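Haushaltstipps: Was Maschinen schon wegräumen können

12 Kommentare | 71 Mal geteilt

Saugen und Rasen mähen klappt ohne uns. Beim Aufräumen sieht es anders aus. Wer einen Greifarm für Küche oder Werkstatt sucht, sollte zuerst die eigenen Sachen sortieren. Einfach sind einzelne, feste Teile auf einer freien Fläche.
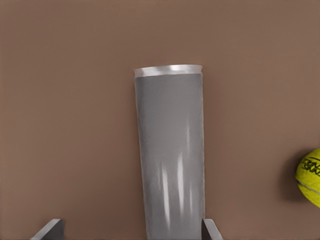
Schwierig wird es bei Tüten, nassen Lappen und allem, was in einer Schublade übereinander liegt. Der Clollik für 930 Euro hebt laut Datenblatt 165 Gramm. Eine volle Konservendose fällt damit aus, ein leerer Joghurtbecher geht.

Ein paar Tipps vor dem Kauf:

- Die Arbeitsfläche einfarbig und matt halten. Glänzende Bleche stören viele Kameras.
- Zwischen den Teilen mindestens 20 Millimeter Platz lassen, sonst passen die Finger nicht dazwischen.
- Runde Sachen in eine flache Schale legen, damit sie beim Zugreifen nicht wegrollen.
- Für lange Teile eher zwei Arme einplanen. Gositia verkauft sie nur als Paar.

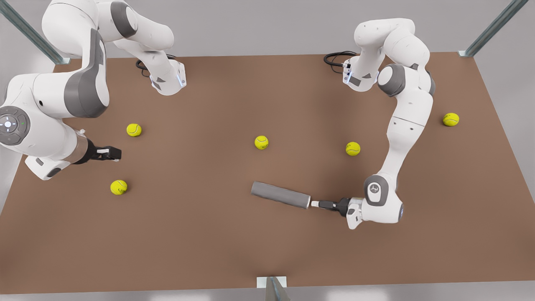

Damasceno schreibt dazu: Wir haben es in der Werkstatt mit Schraubendrehern versucht. Einsammeln ging, zurück in die Halterung stecken nicht. Das mache ich abends weiter von Hand.

Fürs Halten beim Leimen taugt so ein Arm schon eher. Spülmaschine ausräumen würde ich ihm noch nicht überlassen.

5 Antworten anzeigen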